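# Soft wrappers: what we throw and what we read first

Speaker notes, 15th June

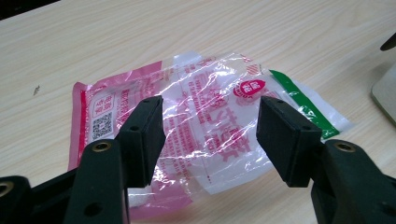
**Dervishi Housing, Waste and Recycling Team — Skosusdale office**

Speaker: Vlasta Vasić

**Slide 1. Start (speak slowly)**

Good morning and thank you for coming. My part is on soft plastic from food, the kind of bag that makes noise when you touch it. We have 371 flats in Skosusdale and every kitchen has this plastic.

Show the wrapper on the table. Ask the room: which bin? Wait for hands. Last November most people said paper bin, I don't know why, so leave time for talk.

**Slide 2. The film**

- It is thin, shiny and full of wrinkles. Part of it is clear and you can see through it, part is pink and less clear.
- The printing is in red, with Chinese characters, some large and many small. Many of our residents buy food with labels they can read and we cannot. This is normal, and our leaflet must work for them also.
- Point to the small QR code on the pink end. I did not scan this one, so do not promise what it opens.
- The round red badge is near the large characters. I think people look for a recycling sign in such a place. Say clearly that a round badge is not always a recycling sign.

**Slide 3. What we ask from residents**

Empty the wrapper over the food bin. Shake out the crumbs. If there is oil inside, wipe it with used kitchen paper. Press it flat with the hand, do not tie it in a knot — the knots stay closed at the sorting line and the people there must open them.

Then it goes in the Rilura sack, the one with the wide opening. Hard trays go separately.

**Slide 4. Results until now**

The first 49 flats got the sacks in November. We have 69 flats today. The company Fomow collects from the yard and has agreed to supply 2000 more sacks. If somebody asks for the price, say that I will answer by email, the contract is not signed yet.

**Slide 5. Questions I expect**

*Does the label have to come off?* No. Leave small stickers on the film.

*What if I can't read the package?* Feel the material. If it is soft and makes noise when you crumple it, put it in the sack. If you are still not sure, bring it to the office and we look together.

*Can I put the sack on the balcony?* Yes, but close it well. We had sacks flying in the yard in windy weather.

After questions: give out the leaflets, the new version with the bigger letters. Leave the old ones in the box.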